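How do you keep kids' hand-me-downs from taking over the house?

Posted by Dalal Sabbagh in Home and Family

Hi all! My sister has three boys, all older than my two, so every few months a giant trash bag of clothes lands on my porch. I'm grateful (really, she's saved me a fortune) but I'm drowning. Right now there are bags in the hall closet, bags under the crib, and one in the trunk of my car that I keep meaning to bring in. Last December I bought snow pants and then found a perfect pair two weeks later at the bottom of a bag I'd never opened. I don't have a basement and our apartment is 796 square feet. Do you sort by age, by size, by season? And how do you say no to some of it without hurting anybody's feelings?

Pravesh Ndlovu

Been there! We're on the receiving end of two sets of cousins, so I feel for you. What finally worked for us was sorting by the size on the tag and forgetting about age completely. My daughter wore 4T until she was nearly six, and my son skipped 3T in what felt like a weekend.

So when a bag comes in, it gets dumped on the table that same night, after bedtime. Anything stained, pilled or missing a snap goes straight into the rag pile. Anything that fits now goes in the wash. Whatever's left gets put away by size, one bin per size, and I only keep the next two sizes up. If it's bigger than that, it goes back or it goes to the church sale.

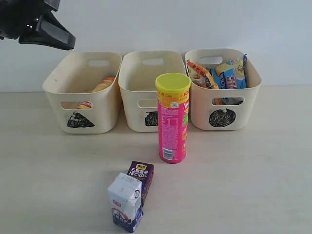

The other thing is seasons. I used to split everything into summer and winter and it was way too much work for how little it helped. Now only the coats and boots live separately, because they're bulky, and they go on the top shelf of the coat closet. I put a piece of masking tape on the front of each bin and write the size in marker. I tried the fancy Stoken labels once and they peeled off by spring, so save your money.

As for your sister, just tell her what you need! I texted mine "we're good on pajamas until next year but would love jeans" and she was thrilled, she'd been guessing the whole time.

toritz_mom

I just donate all of it and buy used when we need something. I spent 40 bucks on my son's whole fall wardrobe. Not worth the closet space imo.

Rampersad88

Agree with Pravesh on the two sizes. I'd add shoes though. Don't save shoes unless they're barely worn, they take up a ton of room and my kids' feet never lined up with the right season anyway. Rain boots are the one exception at our house. Also go get that bag out of your trunk, lol. Mine sat there all summer and everything smelled like gym mat.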